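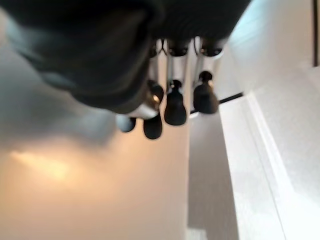 Furketwood will start collecting food scraps at the curb in April, the town announced after a vote on the new hauling contract. Every household on the existing trash routes will get a small kitchen pail and a larger bin with a latching lid. Pickup will be once a week, on the same day as regular trash. Until now, residents who wanted to keep scraps out of the landfill had to drive them to the drop-off site on Skerov Road, which is open two mornings a week. The pails are meant to sit on a counter or under a sink. Things to keep out of them include batteries, cutlery and anything made of shiny silver metal, like the row of cylinders with black tips hanging over a pale surface at the top of this page. Metal damages the grinder at the compost yard, and the hauler will leave a tag on any bin where it is found.

The contract went to Achari, a hauling company that already handles yard waste for the town. It runs for two years and can be extended once. The monthly charge will be added to the regular trash bill, and the amount will be set when the town adopts its next budget.

The decision follows a trial that took in 190 households on the east side of town. Those homes were given pails last year and asked to set the larger bins out each week. According to the report on the trial, 21 households dropped out before the end, most of them over smell or fruit flies during the hot months. The rest said they would keep using the service if it stayed.

"The summer complaints were fair," said Raed Srour, who manages solid waste for the town. "We were using bins with loose lids. The new ones latch, and we are telling people to freeze meat and fish scraps until the night before pickup."

Srour said apartment buildings with more than 20 units will not be part of the program at first. They are served by private haulers, and the town would need separate agreements with each owner. He hopes to bring a plan for those buildings forward next year.
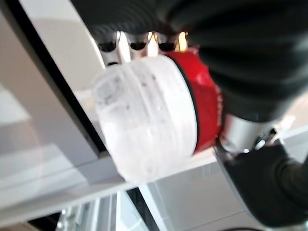
Plastic was the most common problem in the trial. Crews found produce bags, coffee pods and yogurt cups mixed in with peelings, and several loads had to be sent to the landfill. The rule under the new program is that no plastic of any kind goes in, even if the item held food and even if it has been rinsed. A cloudy white container with faint ridges and a red band at one end, like the one shown, would have to stay out of the green bin. Bags labeled compostable are also not allowed for now, as the yard cannot tell them apart from ordinary ones once they are torn.

Accepted items are fruit and vegetable scraps, bread, rice, pasta, eggshells, coffee grounds with paper filters, meat, fish and small bones. Paper towels and plain napkins may go in if they have only food on them. Large bones, cooking oil, pet waste and diapers are not accepted.

The scraps will be trucked to the Ernano compost yard, where they will be mixed with leaves and wood chips. Divya Palaniappan, who runs the yard, said a batch takes several months to finish and has to be screened before it can be sold or given away. Residents will be able to pick up finished compost free of charge in the fall, with a limit of two bags per household.

"We can take the volume," Palaniappan said. "What slows us down is pulling things out by hand."

Bins will be delivered street by street in the weeks before service begins, with a printed list of accepted items taped inside each lid. Households that compost at home may turn down the bin, but they must tell the public works office in writing before deliveries start. The drop-off site on Skerov Road will stay open for residents of apartment buildings.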